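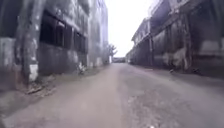 Household Cleaning Supplies: Buying Habits and Storage in Shared Student Homes
Project report, Consumer Studies, Year 2
Prepared by Declan Bright and Ataahua Hinds

1. Purpose of the project

The project examined how students in shared houses buy and store washing-up liquid, bin liners and laundry powder. The group wished to establish whether households that planned their purchases spent less over a term than those that bought items as they ran out. Food was excluded, as was anything bought for a single bedroom.

2. Method

Twelve households in the Werkdale area agreed to take part. Each kept its till receipts in an envelope from the start of term until the end of April and completed a short form every fortnight. The form asked which items had been bought, who had paid, and where the items were kept. Households were asked not to change their usual habits.

A total of 1116 separate purchases were entered into the spreadsheet. Entries were checked by the second author against the receipts. Where a receipt was missing, the price was taken from the shelf label at the Tedesco store, and the entry was marked accordingly.
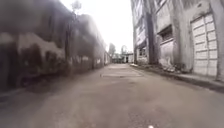 3. Findings

Bin liners were the item most often bought twice in the same week. In most cases one tenant had bought a roll without knowing that another was already in the house. Households with a single cupboard for supplies reported this less often than those in which supplies were divided between the kitchen and the bathroom.

Laundry powder gave a less clear result. Four households bought the large Larkel box, which holds enough for 100 washes, and two of these still had more than half of it left when the records closed. Tenants in one house said that the powder had gone hard beside the back door. The saving per wash was therefore smaller than the price suggested.

Washing-up liquid was bought in small bottles by nearly every household. Drurkance refills were cheaper, but several tenants did not wish to carry them home on the bus.

4. Limits of the study

The sample was small and all the households were known to at least one member of the group. Roughly 20 receipts could not be read. Cash payments between tenants were not recorded, and the figures for individual spending should be treated with care.

5. Recommendations

Households should keep shared supplies in one place and fix a list to the cupboard door. Large boxes of powder should be bought only where there is a dry shelf for them. A further study might follow the same households for a full year, including the summer months, when tenancies change.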